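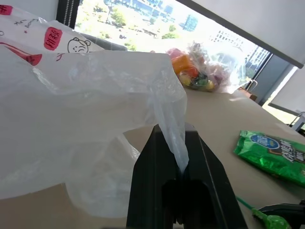 How do you keep plastic bags from taking over a kitchen cabinet?

Set a fixed amount of space for them, sort them by what they will be used for, and recycle whatever doesn't fit. Everything else on this page is detail.

Home | Kitchen | Laundry | Workshop | Storage | Contact

Storing and Reusing Plastic Bags
Posted 17/12/2023

Most kitchens have a bag full of bags. It hangs on a hook or sits under the sink, and it only gets bigger. Ours had reached the point where the cabinet door wouldn't close, and when I finally pulled everything out there were bags in there from stores that have since shut down. The oldest ones had started to flake into little white bits that stuck to everything. I swept those up and started over, and the setup I ended up with has held for two years.

Sorting

Empty the whole pile onto a table or a clean floor. Shake each bag out over the trash as you go. Receipts, onion skins and produce stickers all collect in the bottom.

Make 3 piles: small thin bags, large bags, and anything with a stiff bottom or real handles. Throw out any bag that smells, feels sticky, or has held raw meat. Don't try to wash meat bags. A thin grocery bag with a hole in it goes straight to the recycling pile, because you will forget about the hole and find it again when the bag is full of coffee grounds.

Clear liner bags, the large kind that come around bedding or a new appliance, are worth keeping if they aren't torn. They fit over a winter coat on a hanger, or over a fan that's going to the attic until summer. Check for a suffocation warning and store them where small children can't get at them, warning or no warning.

Folding

There are two ways to do this and people have strong feelings about both.

Flat fold. Lay the bag on the table and smooth it from the bottom toward the handles to push the air out. Fold it lengthwise in half, then in half again, so you have a long strip. Roll the strip from the bottom up and put a rubber band around it, or tuck the handles into the roll. You can get a lot of bags into a shoebox this way. It takes time, and I only do it for the large ones.

Knot. Run the bag through your fist to squeeze it into a rope, then tie one loose knot in the middle. Quick, not very compact, and the knot can be hard to undo with wet hands. Fine for the bags you use up every few days.

If you do neither, at least squeeze the air out. A bag stuffed into another bag with the air still in it takes up several times the room it needs to.

Where to put them

An empty tissue box works well for knotted or loose bags. Stick it to the inside of the cabinet door with two strips of mounting tape. When the box is full, stop saving bags until there's room again. That is the entire system, and it works better than any amount of good intentions.

I've also used the Travstead door dispenser, a tube with a slot at the bottom. It's fine. The slot edge was sharp enough to tear thin bags when I first got it, so I went around it with a bit of fine sandpaper. The screws that came with it were too long for my cabinet door and would have come out the front. Hold the screw against the edge of the door before you drive it in.

Bonar makes a fabric sleeve with elastic at both ends that hangs from a hook. You can sew the same thing out of an old shirt sleeve: cut it off at the shoulder, hem the wide end, thread elastic through it, and leave the cuff buttoned at the bottom. Add a loop of ribbon for the hook. Mine is a flannel one and it has been through the wash plenty of times.

Don't store bags next to the stove or behind the fridge where it's warm. Don't put them in direct sun either. Both will make them brittle.

What to use them for

Small trash cans. Put a few spare bags flat in the bottom of the can under the one in use. When you take the full one out, the next is right there.

Paint brushes. If you're stopping for lunch or overnight, wrap the brush tightly in a bag, press the air out and put a rubber band around the handle. For latex paint, put it in the fridge overnight, away from food. Let it warm up before you start again. Don't leave it for more than a day or two.

Shower heads. For mineral buildup, fill a bag partway with white vinegar, hold it up so the face of the shower head is covered, and fasten it with a rubber band or a twist tie. An hour is usually enough. Skip this if the finish is brass, gold or nickel, as vinegar can dull it. Run the water hot for a minute afterward.

Packing shoes. One bag per pair, soles facing each other.

Padding. Crumpled bags work for mailing something light. They flatten under anything heavy, so use paper for a lamp base or a stack of plates.

Car. Keep 4 in the glove compartment. You'll want them for wet swimsuits, muddy boots, and takeout containers that leak.

Windshield mirrors. On a freezing night, slip a bag over each side mirror and close it with a clothespin. This saves scraping in February. Take them off before you drive, obviously.

What not to use them for

Don't put a printed bag in direct contact with bread or other food, since the ink can rub off. Don't use them in the microwave. Don't store potatoes or onions in a closed plastic bag, as they sweat and go soft. Don't put compost in them unless the bag says compostable and your local program accepts that kind.

Don't store leather shoes or purses in plastic over a season. Use a cotton pillowcase.

Getting a bag to open

Thin bags cling to themselves, and the roll kind is the worst. Rub the top edge between your palms, or pull gently sideways on both corners of the open end. A damp fingertip helps. If you're lining a can, swing the opened bag through the air once to fill it before you put it in. If the liner keeps getting sucked up when you lift out the trash, drill two small holes low down on the sides of the can to let air in. Sand off the burrs.

Closing a bag without a tie

Gather the top, twist it until it's tight, fold the twisted part over on itself, and clip it with a clothespin. For something that has to stay shut longer, cut the neck off a plastic water bottle, pull the top of the bag up through it, fold the edges down over the outside and screw the cap on over the plastic. This is good for rice and dry beans in food-grade bags. I bought a pack of Prutex clips once and they're strong, but they open with a snap and I've spilled lentils more than once.

Recycling the rest

Plastic film generally doesn't go in the curbside bin. It wraps around the sorting machinery. Many supermarkets have a drop-off barrel near the entrance, and most of them take dry cleaning bags and the wrap from paper towels too. Bags need to be clean, dry and empty. Pull off paper labels and cut out any hard plastic handles. Crinkly film, like chip bags, usually isn't accepted. Check the sign on the barrel, as they differ from store to store.

I keep the recycling bag in the trunk. If it stays in the house it never gets to the store.

3 comments

The tissue box tip works. I put mine inside the pantry door and used the tall square kind so the bags come out the front. Tape let go after the first summer so I used screws and washers.

You can fold them into triangles like a paper football. My mother did it that way. They stack in a drawer and don't come undone. Takes forever but I do it while watching TV.

Does the vinegar thing work on a handheld sprayer? I have an Eshun one with rubber nozzles and the bag keeps slipping off. Ended up just standing it in a jar.

Contact: P.O. Box 1107 | Copyright, all rights reserved | Back to top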